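Search this site Go

Can a robot do my chores yet? Your questions, my answers

I get more mail about this than anything else I write, so I finally put the answers on one page. Updated 9 Jan 2021.

Will a robot empty my dishwasher?

Not this year! I've watched arms put away cups in a lab setup, and it's fun, but a full rack with forks and wet lids is a whole different mess. Hjørdis Hellström at Stomuven timed one of theirs at 40 minutes for 8 plates (I do it in three, grumbling).

What about picking up toys?

Closer than you'd think. Small things with an odd shape are the usual test, and I love watching it. You pick up a toy, carry it over, let go in the right spot. My kids still won't do the last bit.

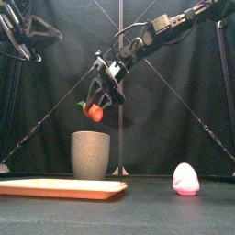
Toy carrot in the gripper, gray speckled cup underneath.

Are shops using them for real work?

Yep, if the job stays the same all day. Kivent has an arm packing more than 150 boxes a shift. Change the box size, though, and somebody has to come over and fix things.

So should I buy one?

I'd wait. Jitora says a home model is coming in February, but I haven't had my hands on it and I won't guess at the price. If you just want clean floors, get a robot vacuum and pick up your socks first.

118 shares | 8 comments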